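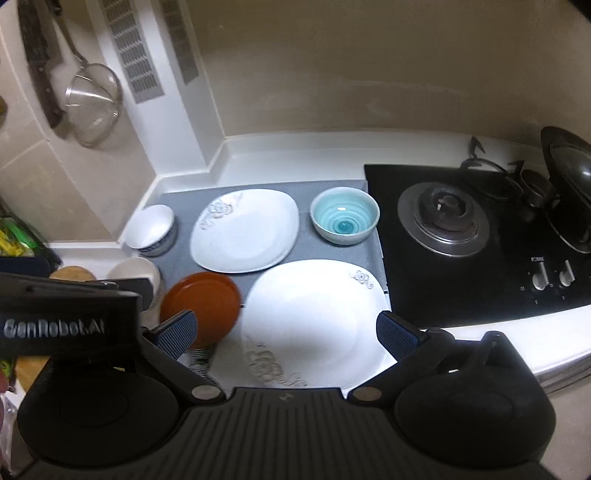 Large white plate on the countertop

From: Heiðrún Mikkelsen
Posted Wednesday, 21:40
Re: Wonora moving the gearbox line

Hello all,

Sorry for the slow answer, I've been on lates and by the time I get in I'm only fit for toast. I've quoted Hafþór's message from Monday's digest because I suspect half of you skipped it, what with the long argument about parking that came just before.

> Hafþór Steinarsdóttir wrote:
>
> Has anyone on the list heard anything firm about the gearbox
> line at Wonora? A driver told me it's all going to Maltia after
> the winter shutdown, castings, assembly, test rigs, the lot. We
> send them 2 lorries a day of selector forks and I've had no
> change to my call-offs, so either the driver is wrong or my
> customer has forgotten to tell me. Also, if the line does go, who
> ends up with the returnable crates? We have 702 of them in
> circulation and I'm not keen to see them disappear over the
> water.
>
> Hafþór

Right then. The driver is half right, which is pretty good going for a driver (I used to be married to one, so I'm allowed). Assembly is moving. Castings are staying where they are, at least for the current van, and the test rigs haven't been decided because two of them are bolted into a floor that was poured specially for them. I was in the supplier meeting last week and that's what was said out loud, with slides. I've no reason to think it was a fib but slides do change.

What you'll see in your call-offs, Hafþór, is nothing at all until November, and then a split. The five-speed stays on the old schedule until it runs out. The six-speed gets a new delivery address and a new unloading window, and the window is the bit I'd worry about. At the moment you can turn up at the Wonora gate more or less when you like and somebody will wave you in. Maltia book everything in slots of 30 minutes, and if you miss yours you go to the back of the queue and sit there. We've been delivering brackets to Maltia since spring and I've had lorries parked up for a whole afternoon over a missed slot. Ask for an early one! They go quickly and the people who get the 6 a.m. ones never give them back.

On who's told whom: I did ask why so many of the small suppliers hadn't had a letter, and the answer was that it went to whoever is down as the commercial contact. In our case that was a man who retired before the last facelift. Do check who they've got for you. Ours took one phone call to put right, and then the letter turned up by email the same day with all the part numbers on it.

Now, crates. This is where I've got a proper grumble. Ours are the grey folding type from Vondráček, and under the old agreement the plant pays for losses over a certain level. The new agreement (page nine, if you've got it yet) says the crates are counted out by the supplier and counted in by the plant, and any difference is ours to sort out. Well, I'm not signing that. When the axle work moved we were short by 80 crates in the first month and every one of them was found eventually, holding somebody else's bolts. So I'd say count yours now, get the stores manager at Wonora to sign the sheet, and keep a copy somewhere that isn't his office.

I've been asked whether we could all just use Plotirum for the tracking. We had it on trial for a few weeks. It's fine, the labels scan nicely even when they're mucky, but you need the plant to scan them too and so far Maltia haven't said yes or no. I'll ask again. If two or three of you asked as well it might move things along a bit.

As for the bigger question people keep ringing me about, whether the van itself follows the gearbox – I don't know. The body shop has just had new jigs put in and they're still taking on for the paint line, and I can't see them doing that for a model they mean to shift. But I said much the same about the estate, and look where that's built now. I wouldn't go buying any new presses on my say-so.

One other thing while I'm here. Selector forks for the six-speed will want the new rust-proof wrap, as the parts will be sitting in the warehouse longer before they're used. It's in the packing notes, very small, under pallets. We missed it on the brackets and had a whole load sent back, which I'm still hearing about from our finance side.

Hafþór, give me a ring if you want the page numbers, after ten is best this week. And if anyone was at the afternoon session on the test rigs, could you post your notes? I had to leave before it started.

All the best,
Heiðrún

Contact the list owner | © Parts and Supply mailing list | Back to top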